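Waitlist deposit at Plesik preschool??

tayla_o
Anyone paid the 300 deposit at Plesik? Toddler room, June start. They said its non refundable. Seems steep

jatmont_mom
Paid it. Came off our first bill – no complaints 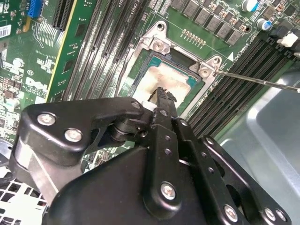 zidon37
Disagree. We were number 37 on the list, never got a spot, never got it back. Ask for your number first

jatmont_mom
Differnt rule now, ask Ms. Arellano in the office

tayla_o
ok calling at 9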